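Cell notes: looking after the rack cell at Bronberg

Several readers wrote in after the March issue wanting more on upkeep and less on new purchases, so this item is all upkeep. It covers the small picking cell at the Bronberg workshop, the one that loads and unloads wire racks. We have kept it going long enough now to have a fairly settled routine, and most of it would suit any small arm with two rubber-coated fingers and a camera at the wrist.

The cell is one arm on a bench, a set of white panels to keep the background plain, and whichever rack is being worked on. The job software is Stidby. The gripper was put together by Calado, who also make the fingers. The parts handled are light plastic items in strong colours, and the racks are ordinary bent wire with small caps on the ends. It is not a fast cell and was never meant to be. It runs in blocks through the day with somebody nearby, and it gets looked at between blocks.

Fingers

The rubber coating is what wears. It picks up dust from the parts and gets scuffed on the wire, and after a while the grip changes. We wipe the fingers down at the start of each shift with a damp lint-free cloth and plain water. No solvent. We tried a citrus cleaner early on and the surface went tacky for days, and parts hung on to the fingers when they were supposed to drop.

Light speckling and pale flecks can stay. What we change a finger for is a cut you can catch with a nail, a lifted edge, or a flat spot on the tip. Run your thumb over the inside face as well as the tip, as the inside does most of the holding and is easy to skip when you are in a hurry. Fingers are replaced in pairs. A new one against an old one closes off-centre, and then you chase a positioning fault that is not there.

The bolts at the base of each finger go back in with the medium thread compound and are tightened with the small torque driver, which lives in the top drawer and should go back there. Mark the heads with paint pen once they are tight. If the line has moved at the next check, write it in the book before you tighten anything.

We used to change fingers every 1,000 cycles by the book. Stidby counts closes, and the count is on the second page of the status screen. After looking over the old pairs we brought the figure down to 900 for rack work, where the tips get knocked more. Bin work on the same arm still goes by the old figure. Reset the counter after a change. It has been forgotten more than once, and the next person then pulls a perfectly good pair.

Opening width

Rack work wants the fingers opened wide on approach. With a narrow opening the tips have to go down among the wires almost exactly on target, and any small error puts a tip on top of a rod. When that happens the arm usually faults on force, though a soft contact can go unnoticed and simply bend the wire a bit. Bent wire then makes the next approach worse.

The setting is under Approach in the gripper menu. Leave it at full for racks. If you bring it in for a tight part, put it back when you finish and initial the sheet.

After a finger change, open and close the gripper six times with nothing in it and watch both sides. They should leave together and arrive together. If one lags, the likely cause is grit in the slide. Take the cover off, brush it out, and put on a smear of the white grease. A smear is enough. Too much of it creeps down toward the coating, and then you are back to wiping fingers.

Wrist camera

The camera sits close in and sees the fingers, which makes it useful for maintenance as well as for picking. Clean the lens with a dry optical cloth only. Check that the bracket has no play by pressing it lightly from each side. If the bracket has moved at all, the hand-eye calibration has to be done again, and there is no point adjusting anything else until it has been.

Calibration uses the dotted card. Hold the card flat on the bench with the two clips, run the routine from the Setup tab, and accept the result only if the bar is green. It takes up to 2 minutes. If it fails, wipe the card and try again before you go looking for anything worse. The spare card is in the same folder as the drawings.

Focus is fixed and is set for the fingertips, so anything much beyond them will be soft. New people often report this as a fault and start turning the lens ring. Please do not. There is a dab of lacquer on the ring now, and if it is cracked we will know to check.

Panels and light

White panels are cheap and they work, but they need cleaning. Smudges and streaks turn up along the joins, where hands go when the panels are being shifted. Warm water with a drop of dish soap is fine. Dry them properly afterward, as a wet streak shines.

Shadow gives us more trouble than dirt. Thin wire throws a thin shadow, and on a white surface the picking software can take a shadow for a rod. The light wants to be broad and soft. We have a diffuser sheet over the bench lamp and it should stay on. If it yellows or sags, there is a roll of the same material on the shelf by the compressor. When the weather is bright, draw the blind on the window side before you start a block and leave it drawn until the block is done. A change of light halfway through is harder on the cell than steady poor light.

Seating the rack

A rack that rocks is the cause of more stopped blocks than anything in the arm. Set it down, press on each corner, and shim it if it moves. The rubber shims are in the Budum box. Look over the wire ends too. A missing cap leaves a sharp end that will open up a finger coating in one pass, so replace caps as they come off and do not run a rack without them.

Once it is seated, jog the arm in slowly by hand with the fingers open and stop above the wires. Watch the wrist camera screen while you do it. Both tips should show, one on each side, with clear space between them. Go no lower until you have checked where the nearest wire end is to each fingertip. The ends are what catch people out, as the eye follows the long rods and misses the short bent ones. 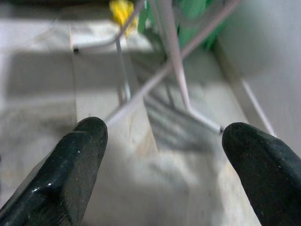

Armindo Simões writes that he would add a step at this point: back the arm straight up from the stop position, turn the rack end for end, and come in again. If the tips only clear the wire ends one way round, he says, the rack is out of true and should be straightened before the block is run, however well it seems to sit on the bench. He also keeps a scrap rack for practising the jog, and thinks every cell ought to have one.

We have tried his step and are keeping it. It adds a little to the setup and has already sent a couple of racks back for straightening. The scrap rack is a fair idea too, and there is one under the bench now with red tape on the handle. Please do not load it with good parts.

If it stops in the rack

When the arm faults with its fingers among the wires, do not pull the rack away. Press stop, wait for the brake, then use the hand release on the gripper to open the fingers before anything moves. Lift the arm straight up in jog at the slowest speed. Look at both coatings and the nearest wires before clearing the fault, and write down which side touched. The side matters. A run of touches on one side points to the calibration, and touches on both sides more often mean the rack.

Parts left hanging between the rods can be taken out by hand once the arm is up and locked off. Do not try to finish the pick to save time.

Spares and the book

Finger pairs are in the grey cabinet, bagged, with the date of arrival written on the bag. Use the oldest first. When you open the last bag but one, tell the office so that more can be ordered, as Calado make them in batches and the wait can be long. Old pairs go in the tub marked WORN and not in the bin. We look through them every so often to see where they are wearing.

The book stays at the cell. Entries need only be short: what was done, the cycle count, and initials. A page from a good week might have hardly anything on it, and that is fine so long as the finger wipe is ticked for each shift.

The next item will cover the air line and the regulator, including the slow leak at the quick coupling. If your cell uses a different coupling and it does not leak, please send us the part number.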